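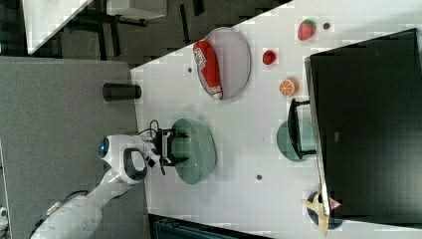

Does an arm that is sold as collaborative still need its own risk assessment before people work beside it?

The arm is only one part of the application. The gripper, the objects it handles, the table and the path it follows all have to be assessed together, and the assessment has to be redone when any of them changes.

That position is set out in revised practice notes released on January 26, 2023 by Draltach, the safety consultancy, for laboratories and small workshops that run tabletop manipulation work. The notes replace a shorter set issued in December and apply to single-arm cells with two-finger grippers. They are guidance only and do not displace workplace safety law or any published standard.

The main change concerns what the notes call the task record. Under the earlier version, an operator could log a session with the program name and the operator's initials. The new version asks for the gripper fitted, the finger type, the payload and speed limits in force, and a list of the objects permitted on the table. Toy food, empty packaging and light plates may be grouped under one entry if their masses fall below the limit set for the cell. Glass, blades and filled containers must be entered separately.

"We found cells where the limits had been set properly for one job and then carried over to the next," said Lakshmi Krishnan, who edited the notes. "The arm was the same, so people assumed the assessment was the same."

Draltach reviewed 3,423 session logs supplied by participating sites. In 204 of them the gripper recorded did not match the one named in the cell's assessment. The review did not establish whether any of the mismatches led to contact with a person, and the authors make no claim on that point.

Clearance is treated in more detail than before. The notes set a working boundary of 610 mm from the table edge while an arm is moving under program control. A person may enter the boundary only when the speed limit for shared operation is active. Leaning over the table to straighten an object counts as entry. So does reaching in from behind a fixed structure where the operator at the stop button has no clear view.

Cables receive a separate clause. Any cable run to the wrist must have enough slack for the full programmed range of the joint, and must be checked through that range at reduced speed before the first run of the day. Ties may not be placed across a joint. Where a loop stands clear of the arm, the assessment should treat it as a snagging hazard and state how it is controlled.

Status lights are not accepted as proof that an arm is safe to approach. Colours differ between makers, and the notes direct operators to confirm the state on the controller or pendant.

Parvathi Unnithan, operations lead at Plasora, said her group had trialled the draft in 7 cells and had asked for changes to the wording on object lists. The draft called for a new entry each time an item was added. The final text allows a class of items to be approved in advance, provided the heaviest and the hardest item in the class have both been assessed.

Cormac Hanrahan of Pillai, which fits out teaching labs, was less satisfied. He said the boundary would be difficult to keep in rooms where benches stand close together, and that the notes should have given a method for calculating a shorter distance from measured stopping performance. Krishnan said a method was being drafted but had not been tested on enough arms to publish.

Existing cells may continue under the earlier notes until their next scheduled review. New cells, and any cell where the gripper has been changed, should use the revised text from the outset. A blank task record and a marked-up comparison of the two versions are available from Draltach on request.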